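Search this site
Type and press enter

Getting Rid of Stuff Without Losing a Weekend – my speaker notes
April 18, 2018
By Bradley Birkett

Hi everybody, thanks for having me at Hatside again. (Wait for the folks in back to find a chair.)

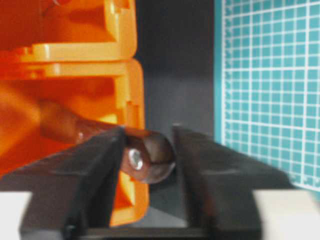
So I want to start with my garage, which I avoided for 9 years. I moved from Irnon with 162 boxes and I know that number because the movers wrote it on the invoice. Most of them went straight in the garage and stayed there. My Honda lived in the driveway the whole time – snow, sap, birds, all of it.

Ask: who here parks in their garage? Show of hands. Let them laugh.

OK, first thing I got wrong. I went shopping! I spent over $900 on shelves and bins before I'd thrown out one single thing. So then I had very tidy junk (pause), and I had to buy labels for it.

What I do now is pick one small spot and stay there. A drawer, a shelf, the floor by the door. I set the timer on my phone and when it rings I quit, even if I'm having fun. The piles go in the car that same night, because if they're still in the hall at breakfast I start picking things back out. Ask me about the fondue set.

SLOW DOWN HERE. Family things. I kept my dad's fishing gear for years and I don't fish. My sister does, and she had wanted it the whole time and felt funny asking. So call people. Send a text with a photo and give them a date – I say two weeks and I stick to it.

Paper – skip this part if we're running late. I use a folder called Metero (old street name, long story) for anything with a signature on it. Everything else gets shredded in August when the town truck comes by.

Story about the 2 waffle irons, if there's time.

Then questions. Somebody always asks about photos, and my answer is do those last, on a rainy day, with company. Handout is on the table by the coffee, please take one so I don't have to carry them home.

Last updated April 2018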